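Urdale Children's Library – The Shape and Sorting Room
Photo Gallery

Published Jul 29, 2022

The Shape and Sorting Room occupies the former periodicals store on the ground floor of the Urdale Children's Library. It was opened to families in June and is intended for children from 28 months of age, accompanied by an adult. This gallery presents the principal areas of the room and the collections kept in each. Full-size versions of the photographs may be opened from the individual entries or requested from the Library Office.

The room was planned by Daranee Intarasuk, Head of Early Years Services, and fitted out by Krasniqi Joinery. Floor cushions and window blinds were supplied by Clomia. The Library thanks both firms for their work within a short closing period.

1. Entrance and coat area
Low hooks are provided along the corridor wall, with shelves beneath for shoes. Strollers should be left in the bay beside the elevator. Photograph: Omar Yammine.

2. The reading corner
The corner holds 200 picture books on shape, color and number, arranged by size so that younger children can return them to the shelf themselves. Books from this corner are for use in the room only. Copies of most titles can be borrowed from the main children's collection upstairs.

3. The Fokach collection
A gift of 271 wooden pieces from the Fokach family, including arches, columns and half-rounds. The pieces were cleaned and sorted by Ruba Sleiman before going on open display. Nine damaged pieces have been kept back for repair and will be added to the shelves later in the year.

4. The pattern wall
Children may copy the printed pattern cards or arrange the felt pieces as they wish. The cards are changed at the start of each month. Schools that would like to contribute a pattern are invited to write to Nadine Atallah, Schools Liaison Officer.

5. The quiet alcove
A small seating area for children who prefer to work alone – the lamp can be dimmed on request. The alcove cannot be reserved.

6. Storage and labels
All sets are kept in open trays at child height. Each tray carries a picture label and a written label in English and Arabic. The label artwork was drawn by Hiba Abou Jaoude, who also prepared the signs at the entrance.

7. Solid shapes 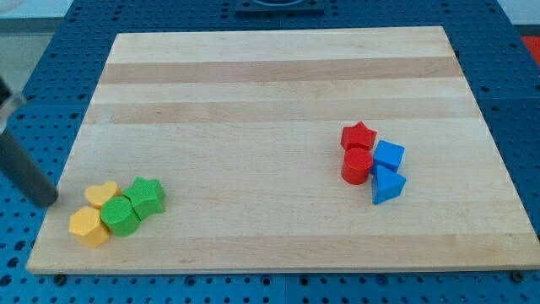 Solid shapes are introduced once a child is comfortable with flat pieces and outline cards. The blocks are thick enough to stand upright, and children are encouraged to turn them over and feel the faces and corners before naming them. A pale wooden board laid over the blue pegboard gives the pieces a plain, level ground, with the yellow heart and hexagon and the green cylinder grouped toward the left. Staff usually begin with the cylinder, as its round top is familiar to most children from cups and jars, and then move on to the hexagon – a shape many visitors are meeting for the first time. Discussion cards for this activity are available at the desk.

8. Group sessions
Guided sessions are held for nurseries and playgroups of up to 32 children, divided into two parties. One adult is required for every four children. Bookings are accepted by the Library Office up to six weeks in advance.

Using these photographs
The photographs in this gallery may be reproduced by schools and nurseries for noncommercial purposes, with credit to the Urdale Children's Library. Requests for any other use should be sent in writing to the Library Office, stating the number of the entry and the intended publication.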